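Ticket 322 — Gray cup leaves ring on table and smells after washing
Product: Naidu cup, light gray
Opened by: Usa Onsri
Handled by: Chaimae Abou Zeid, Drorkasholm customer help
Status: waiting for customer

Usa Onsri wrote:
Hello, I bought the gray cups from your shop for our break room. One of them has two problems. First, when I put cold water inside, after some time there is a wet ring on the table under it. Second, the inside keeps a smell of coffee, also after washing by hand with normal dish soap. The other cups from the same box don't do this. I want to know if this cup is broken or if I am using it in a wrong way. Feb 23, 2020 was the first day I noticed the ring, but maybe it was there before.

Chaimae Abou Zeid wrote:
Hello Usa, thank you for the clear message. Can you please do a small test? Dry the cup very well, outside and under the bottom. Put it on a paper towel and fill it with water of room temperature, not cold. Leave it for one night. If the paper stays dry, the ring comes from the air and not from a leak. Please also tell me if you wash the cup in a machine sometimes.

Usa Onsri wrote:
I did the test. In the morning the paper was dry. I repeated it with cold water from the fridge and the paper was wet after 25 minutes, with drops on the outside wall also. So I think it is not a leak. But why do the other cups stay dry? They stand on the same table.

About the machine: I wash only by hand. My colleague told me she put this one in the dishwasher two times — I did not know this when I opened the ticket.

Chaimae Abou Zeid wrote:
Thank you, this helps. Were the other cups also filled with fridge water, or with tea and coffee? Hot drinks don't make drops on the outside, so the comparison must be with the same water. For the smell, please fill the cup with warm water and one spoon of baking soda, leave it overnight, rinse and let it dry with the opening up. Please don't use the Plirkitz tablets, they are made for the big Plutmont jugs and are too strong for a cup.

Usa Onsri wrote:
You are right, the others had tea. I filled two of them with fridge water and both made the same ring. I am sorry for the wrong alarm. This part can be closed.

The smell is better after the baking soda but it did not go away fully. I looked inside under the lamp and the inner wall is smooth and matte, I see no crack there.
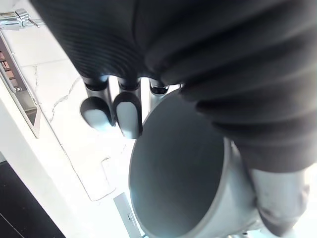
I can still smell coffee when I put my nose close to the bottom, and not at all near the rim. Should I do the baking soda one more time, or is it better to try vinegar? I have only the white one at work.

Chaimae Abou Zeid wrote:
Please repeat the baking soda one time more, with two spoons. White vinegar is also okay, but on a different day, and don't mix them. I closed the part about the ring and keep the ticket open for the smell until the first week of March. If it is the same after that, I will send you another cup.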